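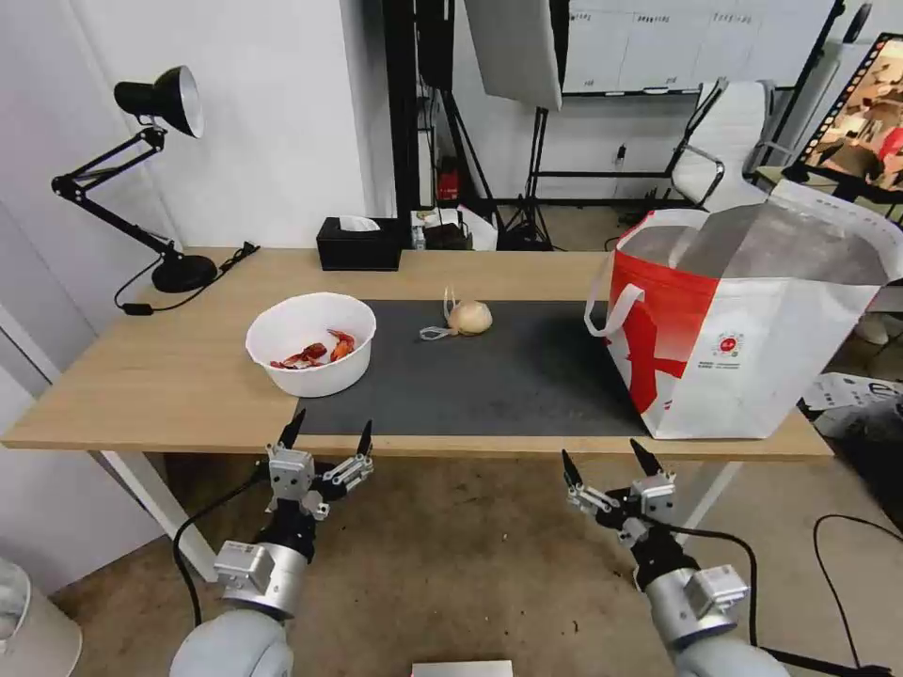
Puvent Stockpot with Basket, Reviewed After One Season

I bought the larger Puvent in November to replace an enamel pot that had chipped around the rim. We do a seafood boil a few times a year, plus stock and tamales in between, so it gets regular use.

The pot weighs 3000 grams empty, without the basket. That is manageable on the way to the stove and a two-person job on the way back. The handles are riveted and wide enough for oven mitts. My old Kuusk had narrow loops that I could only grab with a folded towel.

Heating is slow. On my biggest gas burner a full pot takes most of an hour to reach a boil, and I now start it before I peel a single potato. Once it gets there it holds well, even after the corn and onions go in. On a friend's electric coil it never got past a weak simmer, so check your stove first.

The basket is the best part. It has a hook on one side that catches the rim, and you can let everything drain over the pot while you lay out newspaper. The holes are small enough to keep garlic cloves in. Peppercorns fall through — use a cloth bag for those.

I have two complaints. The lid knob gets too hot to touch and the screw behind it works loose every few weeks. Also, the fill lines inside are stamped so lightly that I can't read them through steam. I scratched my own mark at the level I use most.

Cleaning is easy apart from the basket, which holds on to spice around the bottom seam. Soak it overnight. It does not fit in my dishwasher.

I paid 195 at the Koduscombe store in Mudton, basket and lid included. The smaller size was cheaper but would not hold enough for six people. Four stars. I would buy it again if they fixed the knob.

Lindalva Figueiredo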